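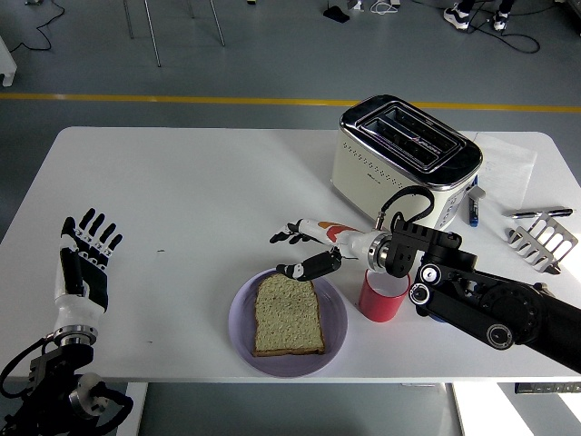 Abb. 4: Frühstücksplatz mit Toaster, Teller, Brotscheibe und rotem Becher

3.2 Aufbau des Frühstücksplatzes

Für den Versuch wurde ein weißer, rechteckiger Tisch verwendet. Der Teller steht mittig auf der vorderen Tischhälfte, rechts daneben der Becher. Pro Durchgang wird eine Scheibe Brot aufgelegt. Die Anordnung stammt aus dem Vorprojekt Kerik und wurde im Januar übernommen.

Insgesamt wurden 13 Anordnungen verglichen und fast 538 Durchgänge protokolliert. Durchgänge, bei denen der Teller verrutschte, sind in Tabelle 5 gesondert aufgeführt. Die Auswertung der Greifwege folgt in Abschnitt 3.3.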